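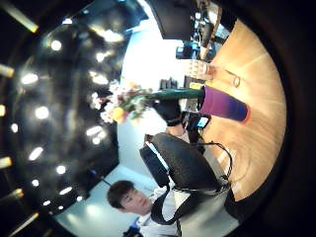 Amancay Durán hält dagegen, eine Vase mit Farbverlauf lasse sich unter punktförmigem Deckenlicht gar nicht beurteilen, man müsse sie erst bei Tageslicht am Fenster gesehen haben. Der Einwand stammt aus der Besprechung der Übungsblätter und wird in Abschnitt 11.3 wieder aufgenommen.

Kapitel 11: Gefäß, Fläche, Licht

11.1 Ausgangslage
Behandelt wird der Blumenschmuck auf Arbeits- und Besprechungstischen. Abgrenzung zum Empfangstresen siehe Kapitel 9. Am Arbeitstisch konkurriert das Gefäß mit Stuhl, Kabeln und Unterlagen um dieselbe Fläche. Der Betrachter sitzt in der Regel, seine Augenhöhe liegt also deutlich unter der des stehenden Besuchers. Für die Übungen gilt als stehende Person eine Körpergröße von 182 cm.

Im gezeigten Raum treffen eine dunkle, glänzende Decke mit runden Einbauleuchten, helle Wände und eine helle Holzoberfläche zusammen. Die Vase läuft von Magenta am Fuß nach Tiefblau zum Rand hin und ist damit auf dem Holz der kräftigste Farbträger. Für die Auswahl der Blüten folgt daraus eine Entscheidung, die vor dem Einkauf zu treffen ist: Führt das Gefäß oder führt der Strauß?

11.2 Gefäß mit Farbverlauf
Bei einfarbigen Gefäßen genügt der Abgleich mit einer Blütenfarbe. Beim Verlauf zählt vor allem die Zone am Rand, dort stoßen Gefäß und Pflanze aneinander. Drei Fälle:

a) Blüte im Farbton des Randes. Der Übergang verschwimmt, die Vase wirkt höher.
b) Blüte im Farbton des Fußes. Der Verlauf wird optisch geschlossen – setzt ausreichend Grün dazwischen voraus.
c) Blüte in neutralem Weiß oder Creme. Das Gefäß führt.

Fall b wird in Klausuren gern mit Fall a verwechselt. Maßgebend ist der Fuß, also der Bereich, der auf der Tischplatte steht.

Hohe Gefäße mit kleiner Standfläche stehen auf Arbeitstischen nie im Schwenkbereich der Armlehnen und nie innerhalb einer Kabelschlaufe. Kabel sind vor dem Aufstellen nach hinten zu führen.

11.3 Lichtfarbe
Zum Einwand Durán: Die Bemusterung bei Tageslicht ist sinnvoll, ersetzt aber die Bemusterung am Standort nicht. Blautöne verlieren unter warmweißem Licht an Sättigung, Rot- und Orangetöne gewinnen. In der Übung werden deshalb beide Situationen protokolliert. Räume mit gemischten Lichtfarben sind getrennt nach Zonen aufzunehmen. Glänzende Decken spiegeln helle Flächen und sind im Protokoll zu vermerken.

11.4 Übung
Bearbeitung in Gruppen zu 2 Personen. Gefäße aus der Serie Meltwood, Aufnahmebogen Ciston, Beispielräume nach Reuter, Teil B. Das Protokoll umfasst höchstens 2000 Zeichen und enthält:

Skizze der Tischfläche mit Sitzplätzen
Gefäßhöhe, Durchmesser am Fuß und am Rand
Zuordnung zu Fall a, b oder c mit Begründung
Lichtfarbe am Standort und am Fenster

Fotos können beigelegt werden, gelten aber nicht als Ersatz für die Skizze. Abgabe im Oktober im Fach neben dem Seminarraum. Die Bögen vom Vorjahr (noch mit Feld »Nirkolier«) werden nicht mehr angenommen.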